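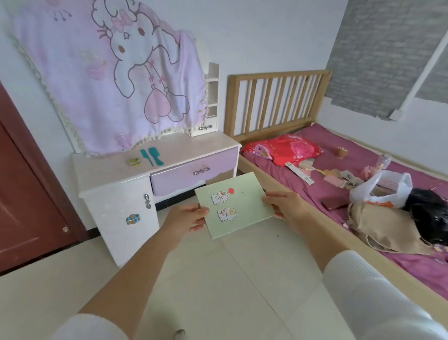 Huw Bevan put it to us in writing after his first year of ordering: the shears cut well, but he had no idea who made them, where they went for sharpening, or why one model cost twice as much as the next. He suggested that we publish the answers on one page so that other salon owners would not have to telephone. Most of what follows was written in reply to his letter.

About Tulow

Tulow makes and services cutting tools for hair salons and barber shops. We manufacture two lines of shears, one line of thinning shears and a straight razor handle that takes replaceable blades. We do not make clippers, dryers or hair products, and we do not sell to the general public through stores. Orders come from salons, barber schools and individual stylists, either directly or through our distributor, Jusitent.

The workshop and the office are in the same building in Wulton. Forging is done by an outside supplier to our drawings. Heat treatment, grinding, assembly, setting and inspection are done in Wulton.

What we make

The Ambrosio line is our main product. It is a convex-edge shear with a hollow-ground inner face, sold in lengths from 5 to 7 inches. The handle is offset, with a fixed finger rest on request. The convex edge is suited to slide cutting and point cutting on dry or damp hair. It needs more care than a beveled edge and should not be used on synthetic fiber, which dulls it quickly.

The Tulow Standard is a beveled-edge shear with one micro-serrated blade. The serration holds the hair in place during a blunt cut, so it is often chosen by schools for first-year students. It cannot be used for slide cutting. It costs less than the Ambrosio because the edge takes less time to finish, and the steel is a simpler grade.

Thinning shears are made with 35 teeth as the regular pattern. Other tooth counts can be ordered but are not kept in stock. The teeth are notched at the tip, and the solid blade is ground to the same convex profile as the Ambrosio.

Left-handed versions are true left-handed tools, with the blades reversed as well as the handles. They are made in batches, and the lead time is longer than for right-handed shears.

How a pair is made

Each pair goes through 135 separate operations between the raw forging and the box. The two halves are matched before grinding and stay together from then on. A number is marked on the inside of each half near the pivot, and we use that number to look up the pair when it comes back for service.

After heat treatment the blades are checked for hardness at the heel and at the tip. They are then straightened by hand, ground on the outer face, hollow-ground on the inner face and given a slight curve along their length. The curve is what makes the blades touch at only one point as they close. If it is too flat, the hair folds between the blades. If it is too strong, the shears feel stiff and the edge wears early.

Setting is the last step. The setter adjusts the pivot screw, closes the blades on a damp tissue and checks that the cut is clean to the tip. A pair that catches goes back to grinding.

Sharpening and service

We sharpen our own shears and, in most cases, other makers' shears as well. A service includes disassembly, cleaning of the pivot, correction of the inner face where needed, edge work and resetting. Turnaround is 6 working days from the day the package reaches us - shipping time is not included. Damaged tips and nicks from a fall may take longer, and we send a price before starting that kind of work.

A stylist working full time with an Ambrosio should expect to send it in once or twice a year. Daily wiping and a drop of oil at the pivot make more difference to this interval than the type of hair being cut. Disinfectant should be rinsed off and the blades dried fully before they are closed.

We do not service shears that have been ground on a bench wheel. The inner face is usually lost, and the result would not meet our inspection standard.

Accounts and terms

At present 461 salons and schools hold service accounts with us. An account holder can borrow a loan pair during service, subject to stock, and is billed monthly. There is no fee to open an account and no minimum order. Schools can order student kits, made up of a Tulow Standard, a thinning shear, a cutting comb and a case.

All new shears carry a warranty against faults in material and assembly. It does not cover drops, use on materials other than hair, or sharpening by a third party. To make a claim, send the pair to the workshop with the number from the inside of the blade and a short note on the fault. Please do not take the shears apart first.

Visiting and contact

The workshop can be visited by appointment. Stylists who are unsure about length or handle type can try the full range on a mannequin head in the fitting room - allow an hour. The fitting room is closed in February, when we do maintenance on the grinding line. Service work continues as usual during that month.

Questions about orders placed through Jusitent should go to Jusitent first, as we do not hold their shipping records. Questions about fit, sharpening or warranty should come to us wherever the shears were bought.

Page last revised 2/10/17. Prices are listed separately.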